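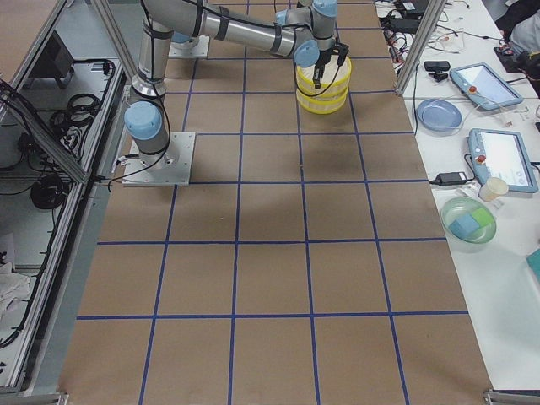 Most clinics keep two kinds of time: the time printed in the appointment book and the time patients spend in the waiting room. At Drallis, a family practice with four doctors and one front desk, the gap between the two had grown to 49 minutes on a normal morning. The practice manager laid out a full day on a sheet of paper, ruled into squares like the blue tape grid on that brown tabletop, with one square for each 15-minute slot. Every patient who came through the door in February was written into the square where the visit really began. By the end of the month the sheets held 392 visits.

The late starts did not build up slowly over the day, as the staff had expected. They began with the first patient. The doors opened at 8:00, the first appointment was also at 8:00, and check-in took nine minutes. Every doctor was behind before saying good morning.

New patients made it worse. They were given the same 15 minutes as someone coming in for a blood pressure check, and they arrived with forms still to fill out. Of the visits recorded, 221 started more than 20 minutes late, and many of those came right after a new patient.

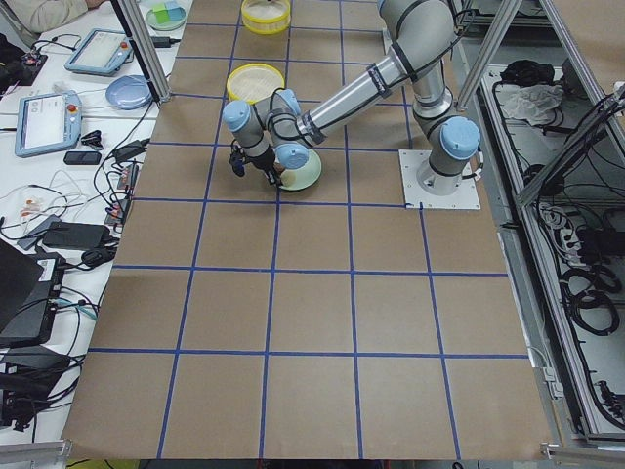
A robot arm over a table marked off in squares with blue tape.

The clinic made three changes. The first patient is now asked to come at 7:50, and the desk opens at 7:45. New patients get a double slot. Each doctor also has one empty slot before lunch and one at 3:00 — these are not to be booked, even when the phone is busy.

That last rule was the hardest to keep. An empty space in the book looks like waste, and the desk staff were used to filling every one. In the first two weeks the open slots were given away nearly every day. The manager then blocked them out in Hestik, the scheduling program the clinic uses, so that only a doctor could release them.

Luvden, a larger clinic on Picard Avenue, has tried something different. Patients there can ask for a text message when the doctor is running more than 15 minutes late. In its first month 204 people signed up. The wait is the same length, but they can spend it at home or at the coffee shop across the street. Older patients have been slower to join, and the desk will call a landline on request.
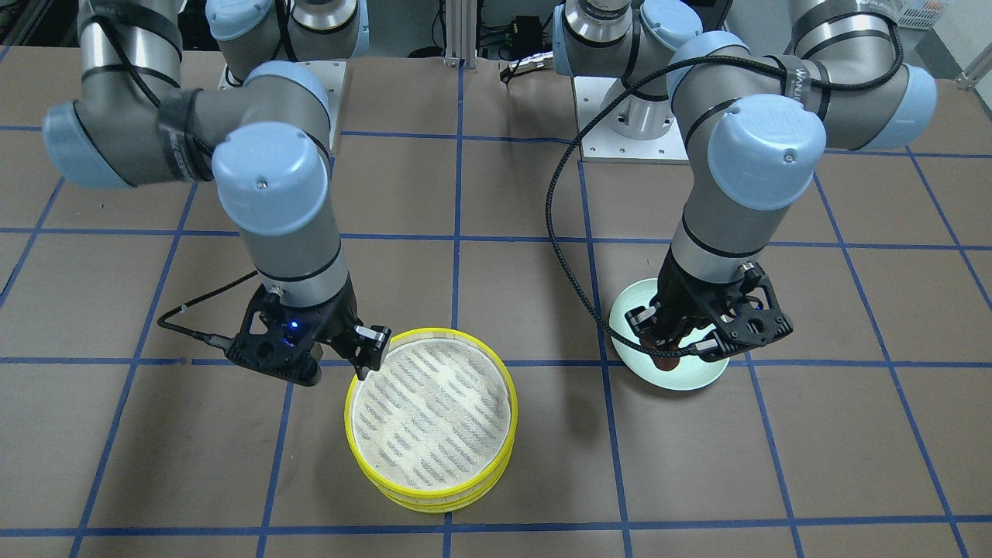

What patients can do

Ask for the first appointment of the day or the first one after lunch. Say on the phone if you have more than one problem to talk about, so the desk can book enough time. Bring a list of your medicines with the doses written down. If you are new to the clinic, ask for the forms by mail and fill them out at home. And call if you can't make it — even an hour's notice lets the desk offer the slot to someone else.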